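Subject: Re: [cirnport-motorists] Prepaid service plans, worth it or not?

Hello all,

Replying to the message about the Stestex plan, as I have had one of these on the estate and let it run to the end. I have trimmed the original a bit but kept the parts I am answering.

> I've been offered a Stestex plan at Mahasneh Motors when I collect the
> car. It is paid monthly over 48 months and covers one service a year.
> The chap on the desk says it fixes the price so I won't be caught by
> increases. It doesn't include brake fluid, the pollen filter or the MOT
> unless I go up a level. I normally use Winer's on the industrial estate
> and have no complaints, but the car is still under warranty and I was
> told, more or less, that I ought to stay with the dealer.
>
> Has anyone kept one of these plans to the end, and did you get all the
> services you paid for? Also what happens if I sell the car halfway? The
> leaflet says nothing about that. I have until the end of May to decide.

Taking the warranty first. You do not have to use the dealer for servicing to keep the manufacturer's warranty on a normal private car, provided the work is done to the schedule, with parts of the right quality and the right grade of oil, and you can show paperwork for it. Winer's did the second service on ours while it was still covered. I asked them to put the oil specification and the part numbers on the invoice, and they did so without any fuss. When we later had a window motor replaced under warranty at Mahasneh, they asked to see the history, looked at the invoice and got on with it.

What you must watch is the interval. Ours is every 12 months or the mileage, whichever comes first, and there is a small allowance either side which is written in the handbook. Check yours. If you drift well past it you give them an argument, whoever does the work.

Some of the goodwill repairs that dealers do after the warranty has ended may well depend on where the car has been. I can't prove that one way or the other. If you have a model with a known fault, that might be a reason to stay with them for a while. If you don't, I would not pay extra for it.
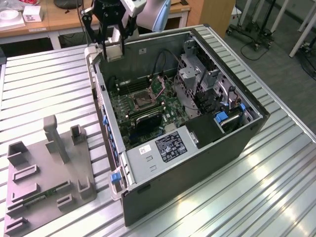
Tower on its side with the panel off, processor socket open

On getting all the services you paid for: I did, but only just. The plan runs from the day you sign and the services run from the date on the car's record. Those are two separate things and mine were out of step. The last service fell due a short while after the final payment and the desk told me at first that the plan had expired. I had the original agreement at home, went back with it, and it was sorted out. Without the agreement I think I would have lost that one. Ask them to write on it the last date on which the final service can be claimed.

They also do not remind you reliably. I had a text for the first service and nothing for the next. I put them in my own calendar after that.

As for what is covered, please do not go by the name of the level. Go by the job sheet. On ours the yearly visit alternated between a small service, which was oil, oil filter and a look round, and a larger one that added the air filter and pollen filter. The monthly payment was the same all the way through, so it was easy to forget that in half the years I was paying for an oil change. The brake fluid was extra, due every 2 years, and each time I was rung while the car was on the ramp and asked whether I wanted it done. I did want it done. I would have liked to know about it beforehand, when I could have asked Winer's for a price.

Other things that were not in ours, in no special order: wiper blades, the key battery, topping up the screenwash (they did it but it was on the bill), wheel alignment, air conditioning service, spark plugs. Plugs are the one to look out for if your payments run as long as yours do. Look in the handbook and see if they come due inside the term. If they do and they are not on the plan, get the price now and add it to your sum.

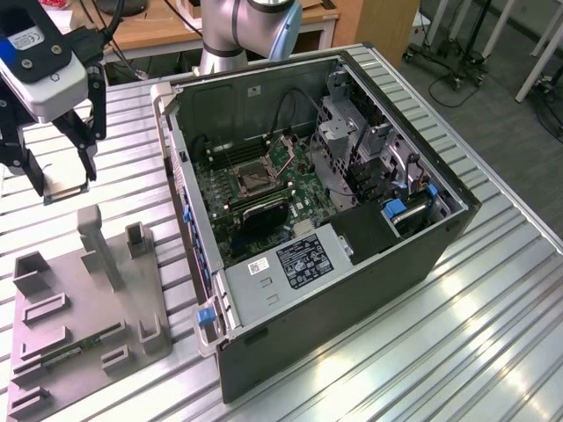
The sum itself is not hard. Write down each service that falls within the term, get Winer's to quote for each of them including VAT, and add the brake fluid. Do the same with the plan, all the payments plus whatever is left out. When I did this before buying, the plan came out cheaper than the dealer's own menu prices by a fair amount and dearer than the independent. Over the whole term the difference between the plan and Winer's was £111 for me, in Winer's favour. I took the plan anyway that time as we were short of cash that year and a fixed monthly amount suited us. I have not taken one on the current car.

The point about fixing the price is true as far as it goes. Oil and labour have both gone up since I had mine and I paid nothing more. But read the bit about cancellation, and look for a line saying they may alter the contents of the service. In mine they could change what was included "in line with the manufacturer's schedule". I never had cause to test that.

Selling the car halfway: with ours the plan could be passed to the next owner along with the car, or cancelled, in which case they refunded what had been paid in less the value of services already used. The catch is that services used were charged back at the full menu price and not the plan price, and there was an administration fee on top. If you cancel soon after the big service you may find you owe them money. I can't say whether Stestex still do it that way. Get it by email from the people who run the plan, and don't settle for the desk at Mahasneh telling you. They were always pleasant enough but they sell the plan, they don't run it.

If you change car and stay with the same dealer they may offer to move the balance over. That sounds handy but it does tie you in, and you will be haggling over the new car at the same moment.

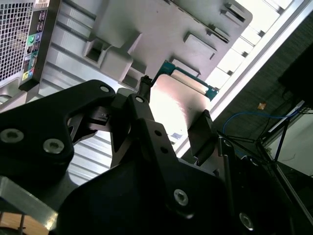
One small matter about undertrays, which applies wherever you go. Ours came back from its third service with the tray under the engine held on by whatever had been left in the tray of bits, two fixings missing and one cross-threaded, and it flapped on the bypass until Winer's put it right. The originals were soft cross-head things that chew up the second time anyone touches them. They were replaced with hex-socket screws, the same general sort as the silver ones in the black plates in the last picture, and those have been in and out several times with no damage to the heads. You need the correct key, properly seated, and a dab of copper grease helps in winter. Keep the old ones in a bag in the glovebox if the car is under warranty, in case anyone objects. Nobody has so far.

While you are there, ask for the old filters back. Say so when you hand over the keys and not when you collect. Winer's leave them in a box in the boot as a matter of course. At the dealer I had to ask each time and once they had already gone in the bin, so I have no idea whether that filter was changed or not. I looked at the oil the same evening and it was clean, so I let it go.

The two questions I would put to Mahasneh before the end of the month are the last claim date and the refund terms. If they won't put the answers in writing I would leave it and carry on with Winer's. There is no need to sign on the day you collect the car either. I was told the price was only good that day and was then offered the same price by post some weeks later.

If anyone has cancelled a Stestex plan recently I would be interested in how the refund was worked out, as my figures are from the old agreement and they may have changed the form.

I have the job sheets for all the services scanned. They are too big for the list but I can send them direct if you write to me off list. The registration is blanked out on them, the prices are not.

Regards from the Cirnport side of the river

--
To leave this list, reply with "unsubscribe" in the subject line.
Please trim quoted text when replying.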